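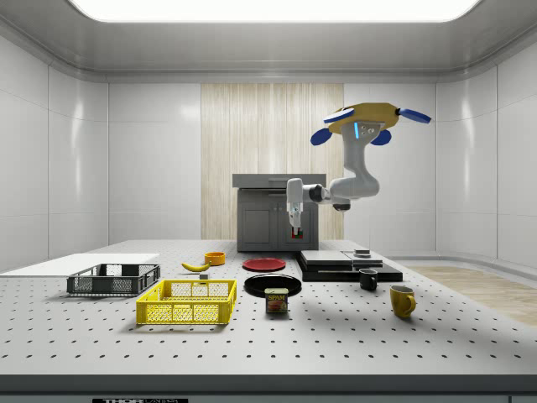 Robots at the Wollositz site: your questions

Updated July 5, 2023

Written by the staff side of the Wollositz workplace council. Management has its own page and it is more cheerful than this one.

What is being brought in?
One robot arm from Jetum, for sorting and clearing in the tray room. The contract with Baver, who would install it, covers a trial that starts in January. We have asked to see the whole contract and have been given 9 pages of it.

Has it done the job yet?
In simulation, yes. So far all the work we have been shown is computer-rendered: an arm over a table with plates, mugs, baskets, a banana and a can of SPAM. Our tray room has steam, wet floors and people walking through it. We would like to see it cope with those before anyone changes a shift plan.

Management says 2,000 practice runs. Isn't that a lot?
It may be. We asked how many of them failed and what counted as a failure. If a mug is put down on its side, is that a success? No answer so far.

Will I lose my job?
The company has said there will be no layoffs during the trial. It has said nothing about after. Please don't read a promise into that.

What about my hours?
The draft plan takes 675 hours a year out of the tray room and moves them to "other duties." Those duties have not been listed. Ask for yours in writing before you agree to anything.

Who fixes it when it stops?
According to the draft, whoever is on shift clears the fault and restarts the arm. Training for this is 30 minutes. We think that is too short, and we think it is extra work that should be paid as such.

Didn't this go fine at Domínguez?
Staff at the Domínguez plant told us the lifting got easier and the pace got faster. Both things matter. Sore backs are a real problem here and we are not against a machine that helps with them.

Can I refuse to work next to it?
You can refuse any task you believe is unsafe, same as now. Tell your shift lead and then tell us.

Where do I send a question that isn't listed?
Put it in the council box by the time clock, with or without your name.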